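Cell Biology Laboratory
Handout 6: Membrane traffic and the secretory pathway

Read this before Monday's lab. The lecture covers the first two sections quickly, and the worksheet assumes you have read all of it.

Where proteins start

Most proteins that end up in the Golgi, in lysosomes, at the plasma membrane or outside the cell begin at the endoplasmic reticulum (ER). A signal sequence near the start of the growing chain is recognized while the ribosome is still translating. The ribosome is brought to the ER membrane and the chain passes through a channel into the lumen. Membrane proteins leave the channel sideways into the lipid bilayer.

In the ER the protein folds, with help from chaperones. Many proteins also receive sugar chains and form disulfide bonds here. Proteins that fail to fold are sent back to the cytosol and broken down by the proteasome. This is ER-associated degradation, and it will be on the midterm.

From ER to Golgi

Cargo leaves the ER at exit sites in carriers made by the COPII coat. The small GTPase Sar1 starts coat assembly when it binds GTP. COPI carriers run the other way, from the Golgi back to the ER, and return escaped ER proteins. Soluble ER residents in animal cells often carry the sequence KDEL at the C-terminus, which a receptor in the Golgi recognizes.

Students mix up COPI and COPII every year. Write the two directions at the top of your worksheet before you start.

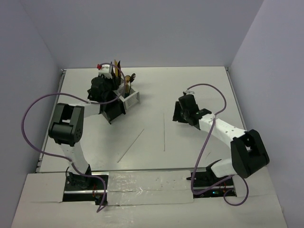 Cargo enters the Golgi at the cis face and leaves from the trans face. In the cisternal maturation model the cisternae themselves move forward and change their enzymes as they go — the cargo stays put inside them. In the vesicle transport model the cisternae are stable and the cargo moves between them. Large cargo such as procollagen is hard to fit into small vesicles, and this is one argument for maturation.

The data set

You will work with time-lapse images of cells expressing a fluorescent cargo protein. The cargo is held in the ER at 40 °C and released when the cells are moved to 32 °C. The Esbridge set has 3533 frames from 12 fields of view. Use field 6 for practice and leave the others alone until your group has been assigned one.

Open the files in Primovent. For each time point, measure the mean intensity in the Golgi region and in the whole cell, subtract background from both, and plot the ratio against time. Frame 1283 is out of focus and should be dropped.

Questions to prepare

What would you expect to see if Sar1 were locked in its GDP-bound form?

Why does the Golgi signal rise and then fall?

What happens to a secreted protein if KDEL is added to its C-terminus?

Bring the plot on paper. Worksheets are due in the box outside Yammine 12 by the end of lab.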